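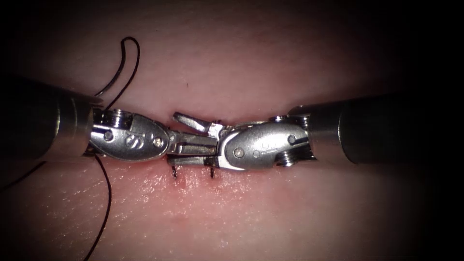 Coussinet de suture en tissu synthétique, incision horizontale, deux instruments en regard au centre.

# Compte rendu – Groupe de travail « supports de suture »

**Séance :** mardi, 14 h, salle Rudd
**Objet :** choix et entretien des coussinets synthétiques pour les exercices de suture

## 1. Approbation du compte rendu précédent

Approuvé avec une correction au point 3 : lire « incision superficielle » et non « incision profonde ».

## 2. État du stock

L'inventaire de novembre donne 40 coussinets Trovetti utilisables et 30 à déclasser. Motifs de déclassement : déchirure de la couche superficielle, perte de souplesse, incisions trop rapprochées pour une nouvelle série. Les coussinets déclassés restent disponibles pour les essais de nœuds à vide.

## 3. Incisions

Il est rappelé que l'exercice de base se fait sur une incision étroite, peu profonde, tracée à l'horizontale dans la partie médiane du coussinet. Les incisions obliques sont réservées au second niveau.

Une divergence subsiste sur la coloration des berges. Une partie du groupe souhaite conserver un léger rougissement, qui facilite le repérage de la ligne sur fond rose. L'autre partie estime que le colorant migre au fil des séries et fausse l'appréciation des points de passage de l'aiguille. Essai comparatif à conduire sur deux lots. Point maintenu à l'ordre du jour.

## 4. Humidification

Le protocole actuel prévoit une pulvérisation avant chaque série, puis un tamponnage. Les membres constatent des écarts entre postes. Un excès d'eau produit des reflets qui gênent la lecture du relief fin de la surface. Le dosage et le temps d'attente seront inscrits sur la fiche de poste.

Proposition de passer au gel Seltholm : reportée, la fiche technique n'étant pas parvenue au groupe.

## 5. Éclairage

L'éclairage concentré au centre du coussinet est jugé suffisant pour le travail sur la ligne d'incision. Les angles restent dans l'ombre, ce qui ne pose pas de difficulté pour l'exercice de base mais complique le contrôle du coussinet entier en fin de série. Le contrôle se fera donc sous la lampe de table, coussinet déposé.

## 6. Manipulation des instruments

- Présenter les deux instruments de part et d'autre de l'incision.
- Garder les mors fermés pendant l'approche.
- Éviter l'appui prolongé des mors sur la surface.
- Noter toute zone à vif sur la fiche du coussinet, avec sa position par rapport à l'incision.

## 7. Commande

Devis Plirnside examiné : 215 euros le lot, port compris. Le plafond de 300 euros fixé pour le trimestre ne permet qu'un seul lot. Commande approuvée à l'unanimité moins une abstention. Le second fournisseur sera relancé pour un modèle plus épais.

## 8. Suites à donner

| Action | Échéance |
|---|---|
| Essai comparatif, berges colorées et non colorées | prochaine séance |
| Mise à jour de la fiche de poste (humidification) | fin novembre |
| Relance pour la fiche technique Seltholm | prochaine séance |
| Commande du lot Plirnside | sans délai |

Séance levée à 15 h 20.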